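Which purple goes with slate teal in a small hallway?

kolora_fan_914
Hi all! We just moved into an old row house in Trultton and I finally get to paint the hallway. I'm in love with deep matte violet and want to put it next to a dark teal gray. My partner thinks it will feel like a cave. The hall is narrow with one small window, and the budget is 200 dollars including rollers. Has anybody lived with two dark colors side by side? And how do you get a clean line where they meet?

plotov
Do it!! We went dark in our stairwell in June and I still grin every time I come home. Two things helped us a lot: a warm bulb instead of the cold white one, and painting the ceiling the same color as the wall so your eye doesn't stop at a hard white edge. Buy sample pots first and look at them at 7 in the morning and again after dinner – purple shifts more than any color I've ever used. Ours went almost brown at night with the first pot, so we switched to a bluer one and it was perfect.

hallwaypainter149
just paint it white, dark shows every scuff

rajput_home
Scuffs are real, but a washable matte takes care of most of them. For the line, tape the seam, then brush a thin coat of the color that's already under the tape along its edge. Let that dry, put on 2 coats of the new color and pull the tape while the last one is still a bit tacky.
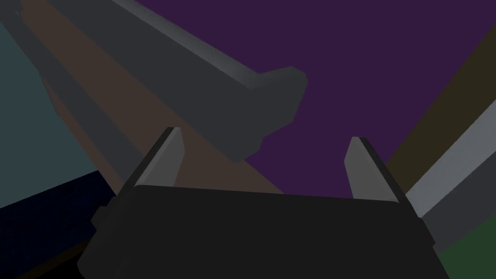
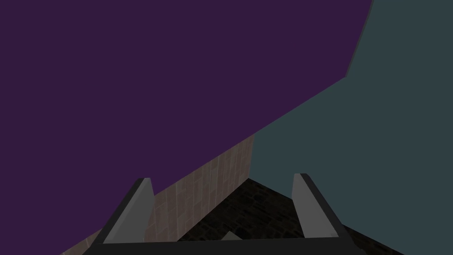
Start with the lighter of your two colors and let it cure overnight before any tape touches it. Old plaster corners are never straight, so trust a level over the corner itself. Have fun with it, and please come back and tell us which violet won!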